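Notebook entry, hardware funding desk
2018-10-18
Posted to the shared workshop notebook

Purpose of entry: to record the present state of the Plisetura application to the Bromstead seed program, the changes made to the cost model since June, and the matters still open before the second submission. Colleagues who did not attend the review call should read this entry before editing the shared spreadsheet.

Background. Bromstead runs a small fund for early hardware companies. It takes applications twice a year and writes its first checks against a milestone plan. The company does not release the whole sum at signing. Half is paid on closing and the balance is paid when the first production run has been accepted by a paying customer. We applied in June under the old company description and were asked to resubmit with a fuller account of unit cost, tooling and the intended use of the second payment. The request was courteous and specific, and the reviewers' notes are filed with the first application.

Cost model. The earlier model treated tooling as a single line. It has now been divided into mold design, mold cutting, first samples and correction. Correction was missing altogether in June, and its absence was the reviewers' main objection. The supplier's quotation covers one round of changes to the mold. Any further round is charged at the shop rate and adds time to the schedule, so a second round has been entered as a contingency and marked as such.

The production run in the model is 3,342 units. This figure comes from the signed letter of intent with Skullasport, which covers its autumn range and a small stock of spares. It should not be rounded in the spreadsheet, as several lower cells depend on it. The previous sheet used a rounded figure in one tab and the exact figure in another, and the two totals did not agree. Both tabs now read from the same cell.

Payment terms. Skullasport pays at 60 days from delivery. Our component supplier, Oyelaran, asks for 50 percent with the order and the remainder before shipment. The gap between those two dates is the real reason for seeking outside money at this stage, and the June text did not say so plainly. It spoke of growth and market position and left the reader to work out the cash need from the appendix. The revised text states it in the first paragraph of the funding section, with a month-by-month table beneath.

The effect of the gap was tested under three conditions: delivery on schedule, delivery one month late, and delivery on schedule with a late payment by the customer. In the first, the first Bromstead payment is enough to carry the company through. In the second it is enough only if the contingency for mold correction is not used. In the third it is not enough, and a short credit line would be required. The bank has indicated that it would consider such a line against the letter of intent, but has put nothing in writing.

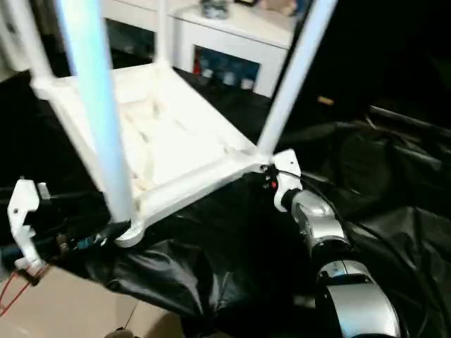
Plisetura Workshop
Finance and Operations Lead

Equity and terms. Bromstead's draft asks for 9 percent on the first payment, with a right to take part in the next round on the same terms as new investors. The percentage is acceptable. The following points in the draft need an answer before we agree to it:

- The milestone is defined as "acceptance by customer," without saying what acceptance means. We propose that it be tied to the inspection procedure already agreed with Skullasport.
- The draft gives Bromstead a seat at board meetings as an observer. It does not say whether the observer receives the full papers or a summary.
- If the milestone is missed, the second payment lapses. There is no period in which to put the matter right. We should ask for one quarter.
- Legal costs on both sides are charged to the company. A cap is usual and has been requested.

The lapse clause is the most serious of these. A delay at the mold shop, outside our control, could cost the company half of its funding at the moment when the supplier's balance falls due. The lawyer has been asked for replacement wording and a draft is expected before the next call.

Other sources. Two alternatives were considered and are noted here so that the work is not repeated. A revenue-based loan was offered by a regional lender. Repayments would begin in the first month, before any revenue from the run has been received, and the offer was declined. A crowdfunding campaign was also discussed. It would bring in cash early, but it would create a second set of delivery dates to meet alongside the Skullasport order, and the packing and returns work has not been costed. It may be looked at again for the second product.

Method note. All figures in the revised sheet are before sales tax. Freight has been entered as a separate line and is taken from the carrier's written quotation – the June sheet used an estimate. Currency has been fixed at the rate on the day of Oyelaran's quotation, and the cell is marked in yellow. Please do not update it to the daily rate, as this changes every total and makes it hard to compare versions.

Open matters:

- Written confirmation from the bank on the credit line.
- Replacement wording for the lapse clause.
- Oyelaran to confirm how long its quotation remains valid.
- Appendix C still carries the old company description and must be replaced.
- Market section to be shortened. The reviewers asked for two pages and it stands at four.

The spreadsheet is locked for the tooling and payment tabs. Changes to either should be entered in the log first, with initials, and will be made in the master copy at the end of the day. The text of the application remains open for comment.

Recent entries
Reviewers' notes on the June application
Mold shop quotations compared
Skullasport letter of intent: points for the lawyer
Freight and customs, revised lines
Choosing between a loan and a seed round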